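3.2 Bedroom Textiles and the Placement of Small Items

The second part of the survey dealt with bedrooms, where bedding and clothing share the same surfaces for much of the day. Selim Ağca and Necati Yalçınkaya kept the room records, following the coding sheet set out in Section 2. Each record notes the type of bed base, the layers of bedding, the lighting near the floor, and any loose textile item found on or against the bed. Of the almost 900 records collected, those from the Seta apartments were the most complete and are used as the main reference in this section.

Loose items were coded by position. An item on top of the duvet was entered as "upper," and an item lying against the side of the mattress was entered as "edge." Edge items are of particular interest because they are easily missed when the bedding is changed. They also tend to be small pieces that have been gathered up by hand and left unfolded. Figure 5 gives a case with two edge items in contact, one white and one red, both crumpled. Under the coding rules, pieces that touch are entered as a single bundle, with the color of each piece listed separately.
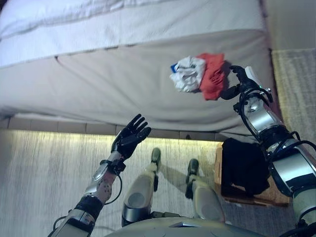 Figure 5. Edge bundle of white and red cloth against a pale fitted sheet, with light under the bed base.

Contrast between the item and the sheet affected how reliably the two coders agreed. Red and other strong colors were entered in the same way by both coders in nearly every record. White pieces on pale sheets caused more disagreement, mainly over where the item ended and the bedding began. Under-bed lighting was recorded separately, as it brightens the floor and may help residents notice items that have fallen. The effect of this lighting on tidying habits was not measured in the present study and is taken up again in Section 4.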